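The fingertip question

Orsolya Pálfi keeps her gripper fingers in a kitchen drawer. There are three sets she still uses. The rest went into a box under the bench in September, when she and Barış Güneş began comparing hand-held grippers for Pomix, a small firm that wants robot arms to pack and unpack household goods.

A hand-held gripper has no arm. A person carries it, closes it on things, and a camera mounted on the tool records each grasp. The recordings are later used to train an arm that carries the same fingers. If the fingers are wrong, so is everything learned from them.

The first candidate was the Clusa, a light tool with thin curved fingers. It did well on boxes and badly on lids. "It wants an edge," Güneş says. "Give it a rounded corner and it slides off." The Toprak has a stronger spring and wide, flat pads. It is 618 grams, and after 25 grasps in a row Pálfi's wrist knows it.

They logged 2,333 grasps between the two tools. Each was marked as held, dropped or missed, and each object had to be picked up from the same side by both testers. Güneş is left-handed, so some of the early runs had to be done again.

Wire goods gave the most trouble. A thin finger can slip through a mesh and catch on the way out. A flat pad can't get through, but it needs room on both sides of the wall it is closing on, and a basket standing close to something else may not leave any.
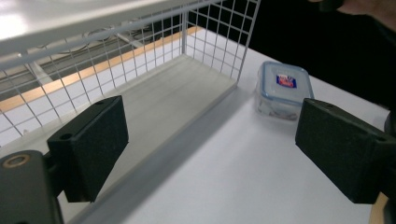
Clear plastic was the other problem, this time for the camera. Pálfi tried a second lens from Zisier with a wider view, which showed more of the table but made small items harder to judge near the fingertips. She went back to the first one after a morning.

Pomix has now ordered the Toprak, with softer pads and a shorter handle. Pálfi would still like a lighter spring. Güneş wants the Clusa kept for cartons - he has asked for a second pair of fingers for it, and they are due before the next round of tests.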